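Little boxes inside a big box — quick fixes
Posted by Vesela Petkov, November 2, 2015

Cartons, medicine packs, the stuff gadgets come in. Mine all end up in one place. 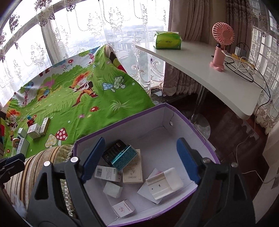

How long should I keep the small box something came in?
As long as you could still send the thing back, then flatten it. Keep the leaflet if it's medicine.

Sorting, fast version:

Tip everything out first. Don't pick thru it in place, takes twice as long.

Medicine cartons go in their own pile. Check the date on the end flap. Past it — take the contents back to the pharmacy, carton in the recycling.

Inserts and trays, the molded bits — out. They eat up half the room and you will never fit the thing back in one anyway.

Stand the cartons on edge like files, labels up. Flat stacks slide and then your digging again.

Odd tiny boxes: screws, spare batteries, sewing needles. Write on the lid with marker. Big letters.

Biggest at the back, smallest in front. Leave a hand's width free or it's jammed by next month.

Begoñe Arrieta wrote in to say she lines the bottom with a scrap of shelf paper, wipes clean. Tried it in October, still doing it.

More on drawers when I get to it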